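Why Do Bottles and Cans Go on Different Shelves?

Have a look at the drinks shelf next time you are in a shop, or in the pantry at home. Someone has usually put the tall things in one place and the short things in another. There are good reasons for this.

A shelf has two jobs. It holds things up, and it keeps them where you can find them. The space between one board and the next is called the clearance. A slim can is short, so it fits under a low board. A tall glass bottle needs more room above its neck, so the top shelf suits it well. There is nothing over it to bump into. 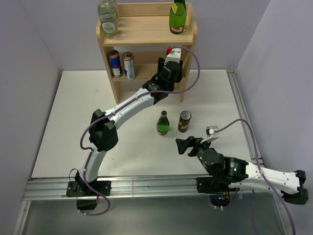 Glass and metal behave differently too. Drink cans are made from very thin aluminium, which bends when you squeeze it. Glass is hard and does not bend, but it can shatter if it falls. Many shelves have a rail along the back — a strip of wood or metal that stops things from being pushed off the far side.

Colour matters as well. Clear glass lets nearly all the light through. Green glass lets mostly green light through, and that is why a green bottle can leave a patch of green on whatever is next to it. You can test this with a torch and a piece of white paper.

Try it yourself

Ask an adult for a few empty cans and plastic bottles. Measure the tallest one with a ruler, then measure the gap between two shelves. Will it fit? Leave a bit of space for your fingers, or you will have trouble getting it out again. Turn the labels to the front when you have finished.

Words to know
Clearance: the space between a thing and whatever is above it.
Translucent: letting some light through.

Written by Dinesh Pai, October 2022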